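The arm in the spare room is called Prata, for reasons lost to one long evening in June, and it had started dropping its spoon. I'd already blamed the software, the weather and my brother-in-law. What it wanted was a screwdriver and somebody patient, so I got the screwdriver. 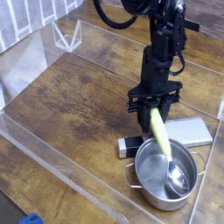

*2 minute read*

The fingers hang off a flat plate with bolts at its corners, and those bolts work themselves loose at whatever rate annoys me most. My log had the arm at 1,072 cycles since the last time I'd touched them. Samer Shboul, who sold me the thing and still answers my emails (a saint, or bored), recommends checking them every 119. I had been meaning to.

So: power off, snug up the plate, wiggle the fingers, mutter. Then power on and 15 test grips with the spoon in the little steel pot. I use the yellowish-handled one because the rest of the cutlery is spoken for by people who eat with it.
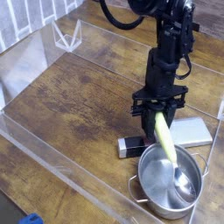 ## The closing position

Tightening the plate shifted everything by a hair, so the old closing position was now wrong. The Kullatton manual covers this in a single sentence and a drawing of a different gripper. My method is slower. Open wide, bring one finger over the handle, close a bit, stop, write the number down, and go again until the grip holds without squashing anything.
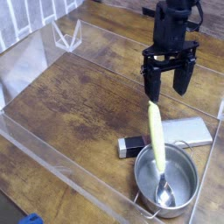
It took eight goes, two of which I'd set up backwards. I've written the new value on masking tape and stuck it to the power supply, where the previous three values also live, in various colours of pen. Next job is the cable up top, which I'd like to tie back properly before it catches on something and I have to write to Samer again.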